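Bout scheduler: round timer and scorecard totals out of step
Ticket opened 18 August 2019 – Component: Warau ringside scoring – Reported by Attila Pálfi – Priority: high

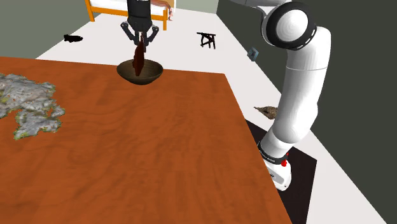 Symptom
During the amateur card at Plorthorpe, the round timer on the main display ran ahead of the judges' tablets. The gap was small in the first bout and grew through the evening. By the last bout the tablets were nearly 63 seconds behind. Judges could still enter scores, but any score sent after the display had closed the round was filed under the next round. Totals for two bouts had to be rebuilt from the paper slips.

Environment
Scoring server: Warau, current stable build
Display controller: Kedoretti, wired
Judges' tablets: 5, wireless, on the hall's access point
Rounds: three per bout, one-minute rest
Clock source: set to "auto" on the server, "local" on the tablets

Step 1. Checked the network
Ping from server to tablets was normal. No dropped packets in the log for the whole session. Moved one tablet to a wired adapter and ran a mock bout. The drift was still there. Network ruled out.

Step 2. Compared clocks
Server and display agreed at all times. The tablets agreed with each other but not with the server. Each rest period added to the difference. No drift was recorded while a round was in progress.

Step 3. Looked at the rest period handling
The tablet app restarts its countdown when it gets the "rest over" message. The server sends that message at the ten-second warning, and again at the bell. The tablets acted on both and started the rest countdown again from the warning mark.

Step 4. Changed settings
Set the clock source on all tablets to "server". Turned off "repeat rest message" under Bout Options. Restarted the scoring service, then the tablets. Order matters – tablets started first will keep the old clock source until the next login.

Step 5. Retest
Ran a mock card with the Barbu sanctioning template, full rest periods, all judges' positions active. Tablets and display closed every round together. Late scores were rejected with the usual prompt and did not move to the next round.

Open items
The "repeat rest message" option is on by default in new event files. Events copied from the August template will need it turned off by hand.
Scores already filed under the wrong round are not corrected by the change. Use Edit Scorecard, Move Entry, and have the supervisor sign the printout.

Status: workaround in place, waiting on a fix to the default.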